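Report on the visit to Skallix, Stutow
Course project, part 2: Observation of an automated task

In December our group visited the open day of Skallix, a small company in Stutow which develops robot arms for kitchens and canteens. The purpose was to observe one demonstration closely and to compare it with what we had planned in our own project, Cevema. We were given 30 minutes at the station, and afterwards we could ask questions to the engineer.

The task
The arm has to clear a table after a meal. It picks up the dishes and the cutlery one by one and places them in a tray at the side. The program is called Tanguy. According to the engineer, it was trained on 300 recorded runs, which were all made by people guiding the arm by hand. I had expected a bigger number, and I asked twice to be sure that I understood correctly.

What we observed
The bowls were handled well. The gripper took them by the rim and the movement was smooth, although slower than a person would do it. The forks were more difficult. A fork that lies flat on wood gives the fingers very little to hold, and in two runs the gripper closed above it and came up with nothing. The arm then went back and tried again without help, and this part impressed me the most.

We timed eight runs with a phone. The fastest one took 58 seconds. We did not record where each object was placed at the start, so our times cannot be compared fairly with each other. This is a weakness of our method and I would do it differently next time.

Questions to the engineer
We asked if the colour of the dishes matters. The answer was that it matters less than the light. A shiny tabletop gives reflections, and the wrist camera can lose the edge of an object there – for this reason they also train in bad light on purpose.

Use for our project
For Cevema we will start with bowls only and add the cutlery later. We will also write down the starting layout before every run.

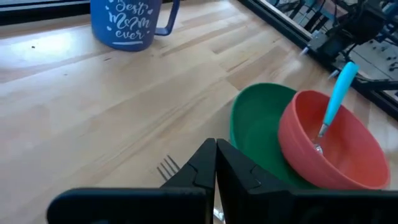

Ilinca Vasaru
Second-year student, mechatronics program

The wrist camera's view of the table, with the bowls, the "Best Mom ever" mug and a fork lying flat on the wood.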